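Greltwood hand-held gripper, second version
Reviewed 28 Jan 2018

I wanted to like this more than I did. The Greltwood is sold as a gripper you can squeeze by hand all day, and the leaflet promises a jaw that "never lets go". Mine let go on the fourth morning.

The fault is in the trigger return. After a long spell of lifting, the jaw eases open by a few millimetres while your hand is still closed. With a sponge you won't notice. With a full bottle you will, and so will your foot. I logged 15 slips in June before I stopped using it for anything heavy. Fekia, who sold it to me, sent a new spring. It made no difference that I could measure.

The marker plate on top is fine and the grip is comfortable enough. The Janitz costs more, feels cheaper and has held everything I've given it. Make of that what you like.

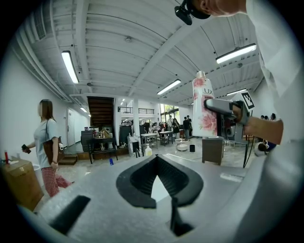
Can the slipping be cured by tightening the jaw screw? Only for a short while, and overtightening makes the trigger so stiff that your hand tires sooner.

Tall, smooth bottles are where I'd be most careful. Keep them low, keep your feet back, and don't work near other people's toes. If yours has a serial number below 1714, ask for your money back before you ask for a spring.

Two stars, one of them for the handle.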